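Speaker notes: Reading the label, and why our guidance on packaged drinks is changing
Staff briefing, 2023-06-06
Speaker: Marianna Wysocka

Opening (keep to five minutes)

Good morning, and thank you for making the time. My purpose today is to set out the changes to our public guidance on labels for packaged drinks, to explain how the new wording was arrived at, and to ask for your help in putting it into use before September.

Many of you will have answered enquiries from residents under the old leaflet. It was written for a market in which nearly every drink on the shelf carried its main label in English. That is no longer the case in Brurnden. Households buy from a wider range of shops, and a good number of the drinks they take home were first packaged for sale in another country.

Pause here. Ask how many in the room have had an enquiry of this kind in the past year.

The survey

Between the two rounds of the household survey we received 2,515 completed forms. Of these, 294 households told us that they had at some time bought a drink without being able to read the ingredients. Most had relied on the look of the packaging, on the advice of the shop, or on a relative who knew the language.

I would ask colleagues to treat these figures with some care. The forms were returned by choice, and the outlying estates are not well represented. Chutima Sangkhawat has prepared a separate paper on the limits of the survey, and copies are available from the office on request. 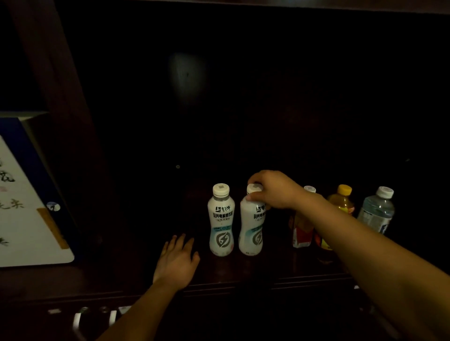 Consumer Information Team, Brurnden Public Advice Service

Names on the front of the bottle

The front of a bottle usually gives us a brand and a product name. In Chinese, for example, the name 乳钙电解质饮料 tells a reader of the language that the product is a milk calcium electrolyte drink. A resident who does not read Chinese has only the shape, the colour and the emblem to go by, and may take it for plain milk or for water.

The old leaflet advised residents to "check the front of the pack". The new guidance directs them to the ingredients list and the nutrition panel first. Where there is an added label in English, residents should read that label in full and keep it on the bottle until the drink is finished.

Do not read out the whole of the guidance at this point. It is in the pack.

Electrolyte drinks

We have been asked to say more about this group of products. The word "electrolyte" refers to minerals such as sodium and potassium, which the body needs to keep its fluids in balance. Drinks sold under this name vary a good deal. Some contain a fair amount of sugar and some contain sweeteners.

For most adults in ordinary good health, water and regular meals are sufficient. Residents who have been told to limit salt or potassium, or who have kidney or heart conditions, should be advised to speak to their pharmacist or doctor before drinking these products regularly. Please do not go further than that. We are an advice service and we do not give medical opinions at the desk.

Milk and allergy

Particular care is required with milk. A resident with a milk allergy may not expect to find milk ingredients in a drink sold for sport or refreshment. Desk staff should never translate an ingredients list by guesswork. If the resident cannot read the list and there is no English label, the advice is to leave the product alone and to make a note of where it was bought.

If asked about phone translation: it may help with a general idea of what a product is. It must not be relied upon for allergens.

The pilot at Tanasarn Road

The revised leaflet was tried at the Tanasarn Road office in the spring. We printed 800 copies, in English and in large type. Staff there reported that residents found the diagram of the nutrition panel useful and the page on serving sizes too long. That page has been cut by half. The paragraph on storing opened bottles has been moved to the back.

A request was also made for versions in other languages. This is agreed in principle, and the order in which they will be produced is still to be settled.

What is asked of colleagues

Old leaflets should be removed from the racks once the new stock arrives. Enquiries about missing or unclear English labels are to be entered under the new heading on the enquiry form and passed to trading standards in the usual way. Please record the name of the product as it appears on the pack, or take a copy of the label if the resident is willing.

Training sessions will be held at each office. Managers should send the names of those attending to Chutima Sangkhawat.

Questions

Allow ten minutes. Questions on budget should be referred to the head of service. The leaflet text is on the shared drive, in the folder for public guidance.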